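Print this page | E-mail this page

Setting Up a Two-Arm Bench Task: Clearances, Start Pose and Stop Checks

This procedure covers small-part handling with two arms at a shared table, using a hex key and its holder as the work. It follows the Flisora house rules, revision used at the Nikville shop since February. It does not replace the risk assessment for your own cell. If the two disagree, the risk assessment wins.

Before you start

Read the stop rules at the end of the page first. Have the task sheet open and the operator named on it. One person holds the stop control for the full session and does nothing else.

Step 1. Fix the work zone

Set the shared zone in the controller as a rectangle 900 mm wide. Neither arm may leave it below a height of 120 mm. Anything that is not part of the task goes outside the zone, and it stays put between runs. If an item has to move, log the move and repeat Step 2.

Step 2. Set the start pose

Bring both arms in from the sides with the grippers open and the fingers pointing toward the middle of the table. Place the holder and the loose key between them. Check that each cable hangs clear of the joints through the whole planned motion – a cable that is fine at the start pose can still tighten at full reach. 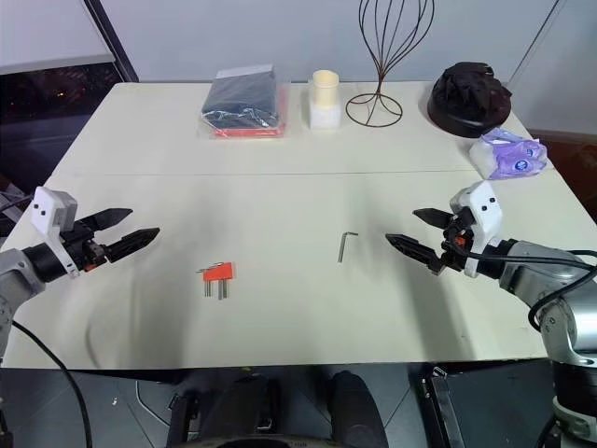 Theresia Schnyder objected to the height limit when she reviewed the draft: a limit measured from the tabletop is only as good as the last table calibration, and she wanted the calibration check written into the same step. Her point was accepted. Run the table calibration before you enter the limit, and write the result next to it on the sheet.

Step 3. Limit speed and force

Cap tool speed at 175 mm per second while both arms are in the shared zone. Set the force limit for the lighter of the two parts, and apply it to both arms. Do not raise either value to get past a failed grasp. Stop, open the fingers, back out and correct the approach.

Step 4. Assign the parts

Give each part to one arm on the task sheet. The second arm holds position until the first has closed on its part and reported the grasp. Only one arm at a time may cross the center line.

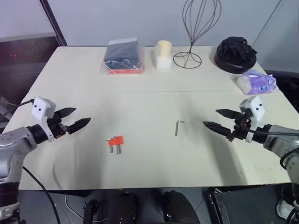
Enter the assignment in Fultotero under the run number, then step through the motion once at the lowest speed setting. Watch finger clearance on the way down. Hex keys are thin, and a gripper set too low will press on the table before it closes on the part.

Stop rules

Stop the run if a part leaves the zone, if a cable touches a moving joint, or if anyone reaches over the table. Restart from the start pose, never from the point of the stop.

Print | E-mail

Comments (3)

Haslinger_cell2: Does the speed cap apply when one arm is parked outside the shared zone?

bench_tech: No, Step 3 says both arms in the zone. We leave it on anyway – fewer settings to forget.

R849: Please add a line on finger wear. Worn tips slip on small keys well below the force limit.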